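How to Lay Out a Big Shared Room With a Staircase Right in the Middle of It

I have now moved the furniture in our room at Skumelham more times than I care to admit, and people keep asking how I finally got it to settle down, so I'm writing the whole thing out. It's one tall open space with a mezzanine, and the stairs come down right in the middle. Gorgeous! Also a pain. Every layout guide I read assumed a nice empty rectangle with a window at one end.

If you have a converted shop, a studio, a barn, a double-height living room you also work in, most of this will carry over. You'll need a tape measure, a roll of painter's tape, a pencil, some paper, and one other person for an afternoon. Felt pads too if your floor scratches.

Step 1: Measure the walls, then forget about them for a bit

Write down the length of every wall, and mark where doors, outlets and radiators fall. My longest one is 243 inches and I was so excited by that number that I tried to put everything I owned along it. (It looked like a waiting room.) So get your numbers, put them on the paper, and leave them there while you do the next step.

Step 2: Tape the walking routes

Start at the bottom of the stairs. Walk from there to each door, to the sink if you have one, to the coffee, to wherever people hang coats. Walk like you normally do, a bit lazy, cutting corners. Have your helper stick down tape on both sides of you as you go.

I like 30 inches as the bare minimum between the tape lines, and wider at the foot of the stairs where people come down with their hands full. Whatever is left over once the tape is down is where furniture can go. You'll be surprised how odd the shapes are. Mine has a long skinny piece by the glass door and a fat wedge toward the front, and that wedge ended up being the best spot in the room.

Leave the tape there for a couple of days if you can stand it. We moved one line after the first morning when everybody walked straight across it.

Step 3: Put the tables down first

Tables before chairs, tables before shelves. They're the biggest thing you touch every day and everything else gets arranged to suit them.

A plain white table is what I'd buy again. White bounces the light around, which matters a lot if half your room sits under a mezzanine, and two white tables bought years apart still look like they belong together. Set your main one out in the open where you can get to it from more than one side. I know it feels wrong to leave a table floating in a room. Try it for a week. You can stand on one side and your friend can stand on the other and nobody has to reach over anybody.

The second table can go against a wall. Ours holds the stuff that's on its way to somewhere else.

Sizes: check the height before anything else. I bought a secondhand one from Najafi (the used office place out past the rail yard, cash is easier) without measuring and it was a good bit lower than I wanted. Bed risers fixed it, but I had to look at bed risers until February.

Step 4: Seating, mixed on purpose

Get one really comfortable office chair with a tall back. Spend the money there. After that, go cheap and mixed. Stools are my favorite thing in the world because they slide under tables, they work as a side table, and you can carry one in each hand. I'd have a tall one and a low one. The tall one is for perching when you're only going to be a minute, and the low one is for getting at the bottom shelf without wrecking your knees.

Don't park chairs at the foot of the stairs. They migrate there all by themselves, so before you leave at night, roll them back.

Step 5: Shelves by the way you come in

I used to think storage belonged at the back. Wrong for us! People drop things at the first flat surface they meet, so give them a shelf there. A simple white open unit near the front takes the things you grab and put back all day long. Boxes go up high, and the lumpy stuff that won't fit in a box goes lower down where you can see it.

Then put a second unit, a nicer one, farther in against a wall. Ours is wooden and open, a Kullard flat-pack. Two tips if you're building one of those: leave all the bolts a little loose until the last shelf is in, then tighten from the bottom up, and screw it to the wall. Use the bracket. If the bracket's missing, go buy one.

I repainted the wall behind it first with Traklow eggshell in plain white, and I'm glad I did it in that order.

Step 6: Let the stairs be the stairs

The urge to use the staircase as storage is strong. A basket on the third step, a stack of mail on the fourth. Don't. Keep every tread clear and keep the handrail free of jackets. If you have a railing up on the mezzanine, don't lean anything against it or hang anything heavy over it, especially above a spot where people sit.

Do use the stairs as your color guide, though. We have wooden steps and a wooden handrail with black metal railing up top, so I went for wood, black and white in the rest of the room, plus a bit of navy because I found a chair I loved. It pulls a jumble of secondhand pieces together better than any rug I tried.

Step 7: Pick one place for paper

Lists, sign-up sheets, the wifi password, the bin schedule. They'll spread over every wall unless you choose a spot. We use the glass door. Everyone passes it, tape peels off glass cleanly, and when it starts blocking too much daylight you know it's time to take some down.

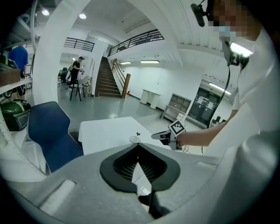

Words: Touran Taheri
Posted 1/21/23 in Rooms & Furniture

I've got the white table out in the middle with the navy chair next to it, the white shelves off to the left with a cardboard box up top, and the stairs going up behind. The tall black stool lives farther back near the other chairs for now. I may still swap it with the little white one.

What it cost

I spent more than $1000 over the whole thing, and the biggest single piece of that was the good chair. Paint and tape were nothing much. If I were starting over with less, I'd do steps 1 and 2 for free, live with whatever tables I had, and save up for shelves.

A few things I'd do differently

Tape before buying. I bought the first shelving unit before I'd taped anything and had to return it, on the bus, in pieces.

Put pads on the feet of the stools the day they come home. Later never happens.

Look at your layout from the mezzanine too! I only thought of it near the end, and from up there I could see right away that the wall table was sitting a few inches into the path to the door. We shoved it over and I haven't bumped my hip on it since.

If your staircase turns halfway, you'll want extra space on the side where it lands. Mine runs straight, so measure yours and leave me a comment with how wide you went.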